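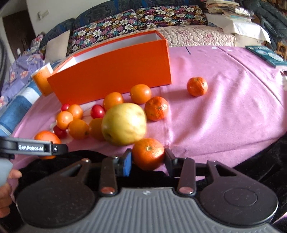 Issue 60

I have been meaning to write about fruit for weeks now, ever since the box from the Soltevbridge market came home with me and took over the table for an entire afternoon. My recipe for Omoregie marmalade wants 388 grams of peel, and I am the sort of person who buys double and sorts it all out later on a nice pink cloth.

Sorting is half the pleasure, if you ask me. The glossy oranges go to one side for eating, and the tangerines that have gone wrinkled (poor old things, blemishes and all) are for the pan, where looks don't matter one bit. The big yellow-green apple stays whole until the end - I grate in 100 grams for the pectin, with 200 grams of sugar to start, and then taste and fret and add a little more. My friends over in Gornbridge swear by lemon instead, and we have agreed to disagree!

The small round ones I like to keep in a box by themselves, somewhere I can reach from the sofa. There is tea in the orange mug most December afternoons, and I'm fond of all those daisies along the bolsters, even if they match nothing else we own.

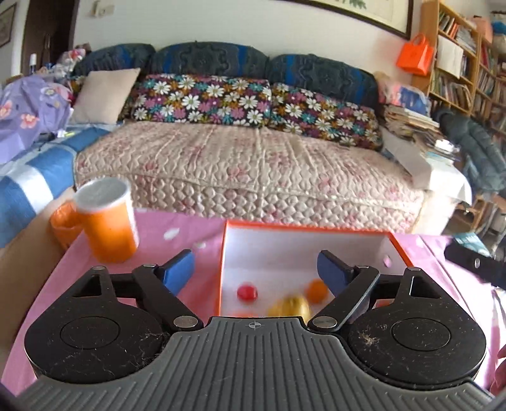

Red, orange and yellow in the little box, mug close by.

Next month I'll have a go at the Jolum plum cake, provided I can find decent plums.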